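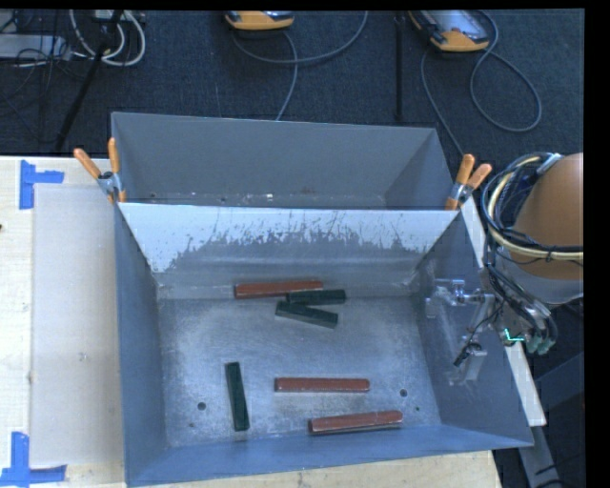 Deux bacs en métal et deux pinces : ce que ça vaut à l'atelier

On lit partout qu'un établi bien rangé commence par des bacs. Je n'en suis pas si sûr. J'ai vu des ateliers où tout était en bac, étiqueté, empilé, et où l'on passait un quart d'heure à retrouver un foret de 4. Le bac en métal ouvert, gris, sans couvercle, je m'en sers pourtant depuis des années, et j'ai fini par me faire une idée de ce qu'il fait bien et de ce qu'on lui prête à tort.

Poser les bacs sur l'établi, pas dessous

Un bac sous l'établi devient une poubelle. On y jette, on ne regarde plus. Posé sur le plateau, bord contre bord avec un deuxième, il reste sous les yeux et on voit le fond. Si on ne voit plus le fond, c'est qu'il y a trop de choses dedans. Je ne connais pas de meilleure règle, et elle ne coûte rien.

L'argument contraire, je le connais : ça mange de la place. C'est vrai. Sur un plateau étroit, un seul bac suffit et le reste va sur une étagère.

Les pinces à ressort pour tenir deux bacs ensemble

Deux bacs côte à côte finissent toujours par s'écarter, et c'est dans la fente que tombent les vis. Une pince à ressort à chaque bout du bord commun règle la question. Poignées orange ou noires, peu importe, sauf que l'orange se retrouve plus vite quand on range.

Quelques réserves tout de même :

– Une seule pince au milieu ne sert pas à grand-chose, les bacs pivotent autour.
– Les mâchoires en métal nu marquent le rebord. Un bout de chambre à air entre les deux et on n'en parle plus.
– Les pinces dépassent. On s'y accroche la manche, surtout en hiver avec un gros pull. Tournez les poignées vers le côté où vous ne passez pas.
– Ça tient les bacs entre eux, ça ne les tient pas à la table. Pour cela il faut un tapis antidérapant, ou un serre-joint.

J'ai essayé les clips Fuvitz qu'on m'avait vantés. Ils étaient jolis et trop mous, je les ai donnés. Thibault Hervieu, qui partage l'atelier avec moi, les trouve très bien pour fermer les sacs de plâtre, et là je n'ai rien à redire.

Trier par couleur : oui, mais pas trop

Le tri par couleur est la grande mode. On peint les chutes, on colle des gommettes, on fait un tableau au mur. Je me méfie des systèmes qui demandent un tableau au mur.

Deux couleurs, en revanche, ça marche. Un brun rouge et un vert foncé, par exemple : on les sépare d'un coup d'œil dans le fond gris du bac, même avec une lumière médiocre. Chez moi, le rouge veut dire « à reprendre » et le vert « bon à monter ». Quand une barre change de statut, elle passe dans le bac d'en face en attendant d'être repeinte. Trois barres de chaque, c'est un bon lot pour une séance. Au-delà, on commence à les empiler et on raye la peinture.

Mali Morris m'a écrit en novembre pour me dire que le rouge et le vert étaient le pire choix possible pour quelqu'un qui distingue mal ces deux couleurs. Elle a raison, je n'y avais pas pensé. Prenez du bleu et du jaune si plusieurs personnes travaillent à votre établi.

Étaler ou aligner ?

Les manuels veulent des pièces parallèles, serrées comme des sardines. Pour le stockage, d'accord. Pour le travail en cours, je laisse les barres éparpillées au fond du bac, avec de l'air entre elles. On passe les doigts de chaque côté et on prend la bonne du premier coup. Deux pièces couchées l'une contre l'autre dans un angle, il faut toujours en pousser une pour avoir l'autre.

Inger Hjaltadóttir soutient le contraire, elle aligne tout et va plus vite que moi. Je note simplement qu'elle va plus vite que moi dans tous les domaines, la preuve est donc mince.

Les trous dans le fond

Certains bacs ont des trous ronds dans le fond. On vous dira que c'est un défaut, ou au contraire un perfectionnement qui justifie le prix. Ni l'un ni l'autre ne m'a convaincu. Pour de grosses pièces, on les oublie. Pour des vis, des rondelles ou de la limaille, ils sont une plaie : tout finit sur la table, et on s'en aperçoit en soulevant le bac.

Ce que j'ai essayé :

– Le ruban adhésif par-dessous. Il se décolle dès qu'il y a un peu d'huile.
– Un aimant plat posé dessus. Bien si le bac est en acier, inutile s'il est en aluminium. Vérifiez avant d'acheter les aimants, moi je ne l'ai pas fait.
– Une feuille de feutre coupée à la taille du fond. C'est ce que j'ai gardé. Elle se change quand elle est sale et fait moins de bruit.

Faut-il effacer les rayures ?

Non. Un fond en métal se raye, se moire et prend des taches brillantes là où l'on pose toujours la même chose. J'ai vu vendre des pâtes à polir « spécial bac d'atelier », dont une de chez Grillatero qui sentait la cire pour meubles. Après deux heures de chiffon, le bac était un peu plus clair. La semaine suivante, il était comme avant.

Une seule chose mérite un nettoyage : les petites traces de peinture laissées par les pièces. Un chiffon et un peu d'alcool à brûler, fenêtre ouverte, puis un coup de chiffon sec. Évitez la laine d'acier, qui laisse des brins partout. Évitez aussi le lave-vaisselle, conseil lu sur un forum et que Bok-nam Son a suivi. Son bac en est sorti terne et légèrement blanc.

Les arêtes des pièces peintes

C'est aux arêtes que la peinture part en premier, et aucun bac n'y changera rien. Les parois inclinées aident un peu, les barres glissent vers le fond au lieu de taper. On peut casser l'arête au papier de verre 180 avant de peindre, la couche tient mieux. Une deuxième couche sur les bords seulement, je le fais quand j'ai le temps, donc rarement.

Et le plateau ?

Sur un plateau en bois clair, le dessous d'un bac métallique laisse vite des traits gris si on le fait glisser. Soulevez-le. Ou collez quatre patins de feutre, à remplacer quand ils se chargent de sciure. Si le mal est fait, une gomme blanche enlève le plus gros, à condition que le bois soit verni. Sur bois brut, il faudra poncer.

Le bac vide à côté du bac plein

Gardez-en un vide. J'ai longtemps trouvé ça idiot, un bac qui ne contient rien. Mais c'est là qu'on pose ce qu'on vient de contrôler, et sans lui les pièces faites retournent avec les pièces à faire. Le soir, les deux doivent être vidés. Chez moi ils le sont un soir sur deux, dans les bonnes périodes.

Question reçue de Zodwa Hendricks : peut-on remplacer les bacs métalliques par des plats à four ? Oui, tant qu'ils ne retournent jamais à la cuisine. Écrivez « atelier » dessous au marqueur.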